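Virer Bowl, Pale Green

In stock: 4
Item no. 2158
Page updated November 17, 2025

I'll come clean, this is the bowl I reach for every morning, and I only meant to keep one back from the first delivery (I now have six, oops). It comes from Pukex, who make the whole Virer range, and it's the only one of their colours I've reordered every single time. A soft, minty sort of green, quite pale, with a lighter rim that catches the light when it's sitting on the table. Next to white plates it looks properly green, and next to my old blue ones it goes almost grey!

It's on the shallow side, with a rounded shape, so think porridge, a big salad for one, pasta with not too much sauce, or the lemons you keep meaning to use. I wouldn't pick it for a very full helping of soup if you carry your supper through to the sofa like I do. For that, have a look at the Conceição bowl, which is deeper and a bit heavier in the hand.

The rim is slightly thicker than the rest, and I like that a lot. It's nice to hold and easy to grab off a high shelf. Inside it has a gentle shine, so a spoonful of yoghurt wipes out without any scrubbing. Mine go in the dishwasher on the top rack with everything else. I don't put them in the oven, and Pukex say not to either.

Colour does vary a little between batches. The August lot came out a shade cooler than the one before, so if you're topping up a set you already have, send me a message first and I'll hold one up against my own at the window and tell you what I think.

Sold singly or as a set of 2. I wrap them in paper and a snug box, and they go out by post from the shop in Stullard, or you can collect if you're passing (ring the bell, the door sticks). Returns are fine within a month as long as you haven't eaten your breakfast out of it.

Goes well with: Virer side plate, Virer mug, Conceição bowl
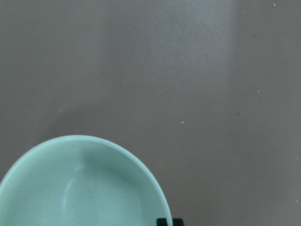 Virer bowl in pale green, on a grey tabletop.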